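Fold It on the Bed

By Felicidad Sison

Every June somebody sends me an article about the correct way to fold clothes. The shirt must stand by itself in the drawer, the trousers must become a small square. I tried this for 2 summers and I do not want to do it anymore.

My opinion is simple. Folding at home should be quick, and the bed is the best place for it. A table is too hard and always has papers on it. On the bed you can put a thing down, fold it in long shape, press the air out with your hand and go to the next one. If it has some lumps, it is still folded.

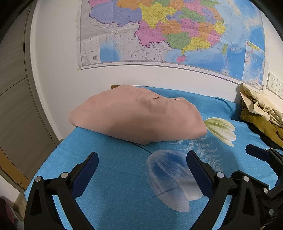
Do wrinkles matter if the clothes are only for the house?

Very little, because after ten minutes of sitting they will come anyway.

My sister in Wadach paid 300 for a folding board and used it two times. Now it stands behind her door - a very flat and clean board. I do not laugh at her, I also bought such things. But I think we should stop feeling ashamed of a soft, uneven pile. For a wedding or an office I will take out the iron. For the other days, I fold on the bed and then I go to cook.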